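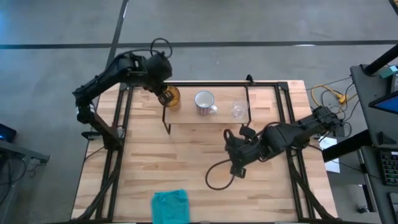 I'm trying to get next year's kit list signed off before the money people shut up shop, and I'd like some sanity checking from anyone who has bought a two-arm table before. The quote from Vummont covers the arms and grippers and not much else – no frame, no cabling, no tabletop, nothing to put the screen on. I've got £1,657 left over for all of that and I'm fairly sure it's not enough. Look at how much besides the arms goes into doing something as dull as putting cups on a little shelf: the black extrusion round the table, the cart with the monitor and keyboard, and yellow and dark cable all over the floor in between. Every bit of that is a line on somebody's order form, and at the moment half of them aren't on mine. What have I forgotten?

Posted by marrowfat_bench, August 5, 2021

gantrygoblin wrote:

Cable management!! I know it sounds like a joke item but please put it in as a proper line. We left it out of our first bid and ended up buying clips and trunking out of the tea money. Put in £70 per table and don't let anyone knock it off.

Also your frame. Are you buying it cut to length or cutting it yourselves? Erken will cut and tap it for you and I'd pay for that every single time, after the weekend I spent with a hacksaw.

tuppence_servo wrote:

Disagree on the frame. If you've already got a workshop then cutting extrusion is an afternoon and you save a fair bit. I'd put the money into spares. Grippers take the knocks, and waiting for a new finger to arrive while two people sit on their hands costs far more than the finger does. Ask Vummont for a spares price now, on the same quote. Ours came out at £212 for a set of fingers and a wrist cable, and that was us haggling in February when they wanted the sale.

gantrygoblin wrote:

An afternoon if you own a decent saw. I did not own a decent saw.

quietpallet wrote:

Can I ask what the tables are for? Asking as I do the buying and not the clever bit. If it's pick and place with household stuff you'll go through more crockery than you'd think, and ours all gets bought on somebody's personal card and claimed back in dribs and drabs, which drives me up the wall. I'd much sooner have one order from one shop at the start.

marrowfat_bench wrote:

Household stuff, yes – cups, mugs, jugs, cloths, that sort of thing. Good shout on the one order, I'd not thought of it as budget at all. Taking everything so far, my list now goes like this:

1. Frame and table top. Erken, cut to length (sorry tuppence, we don't own a saw either). I've put £800 and I'm waiting on the proper quote.

2. Things to pick up. I want a mix, and I don't want it all easy. A tall amber tumbler with a faceted side, a big mug with a proper handle, a clear jug, a teal cloth and a small wooden-topped shelf to stand the cups on would do me nicely as a starter set. Two of each, so a breakage doesn't stop the day.
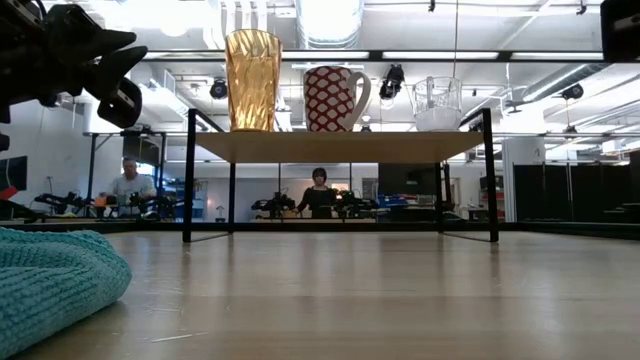
3. Spares. £212 pencilled in, going by tuppence's figure, until Vummont come back to me.

4. Cables, clips and trunking. £70, ring-fenced, gantrygoblin may inspect it.

5. Cart, monitor, keyboard. Whatever is left. I'm hoping to pinch a monitor from upstairs.

tuppence_servo wrote:

That's better. I'd still fight you on item 1 but it's your money. On item 2, get more clear things. See-through cups are where our cameras struggled most, and if you only buy one sort you won't find out until you've planned your whole year round it.

quietpallet wrote:

Has anyone used Ostapchuk for the carts? They do a plain grey one and they deliver to the Cloltodberg site without charging extra for the stairs. I've had no trouble with them, although the castors on ours squeak.

gantrygoblin wrote:

Used them once, fine, slow on invoices. If your year end is tight then order the cart first. And measure your doors! Our frame arrived ready built and spent its first night in the corridor.

marrowfat_bench wrote:

Doors. Right. Off to find a tape measure, will post the Erken quote when it lands.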